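In Defense of the Slow Bus

June 12, 2026

When I moved to Birnden, everybody at my new work gave me the same advice: buy a car. They said it kindly, as you tell a guest to bring a coat. I did not buy one. For six years now I take the number 9 bus, which goes from the Torar side of the river to the old market and needs a very long time for it. I want to explain why I think the city is wrong to replace it.

The plan is known to most readers. From January, the 9 will become an express line. It will lose more than half of its stops, and in exchange the trip to the center will be shorter. The people who made this plan are not stupid. They looked at the numbers, and the numbers say that passengers want to arrive sooner. I also want to arrive sooner, especially in winter. But I ask who is in those numbers.

A bus with many stops is used by people who cannot walk far. The lady who gets on by the pharmacy and gets off at the clinic travels maybe 500 yards. For a planner this trip almost does not exist. For her it is the whole reason to have a bus. If the next stop is up the hill, she will not walk up the hill. She will stay home, or she will ask her son to drive her, and then we have one more car in front of the clinic, where already there is no place to park.

In the country where I grew up, we had a similar reform when I was a student. The village stops were removed and the line was called "rapid." My grandmother lived in one of those villages, and after this she saw the town only on holidays. I don't say that Birnden is a village. I say only that I have seen this before and I remember how polite the letters were.

There is also the matter of money. The city will pay the company Goltum for new screens at the express stops, which will show the minutes until the next bus. I have nothing against screens. Still, for the price of them one could put a bench and a roof at many of the old stops. At my stop there is a pole and a trash can, and when it rains we stand under the balcony of the dentist.
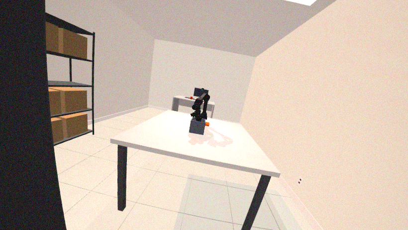 Some people answer me that a slow bus is a thing of the past, and that soon each person will order a small vehicle by phone. Maybe it will be so. I have heard this promise since I came here, and meanwhile I still must be at work at eight. A service that exists today should not be cut for one that exists in a brochure.

I would accept a compromise. Let the express run in the morning and in the late afternoon, when the workers and the students need it, and leave the old 9 in the middle of the day with all its stops. Other towns do this, and the timetable is not so hard to read. At the public meeting I proposed it, in my allotted two minutes, and I was told it would be noted.

The comment period is open until the end of the month. The form is on the city's website, under "Streets and Transit," and it is possible also to get it on paper at the library desk. Please write down which stop you use and at what hour.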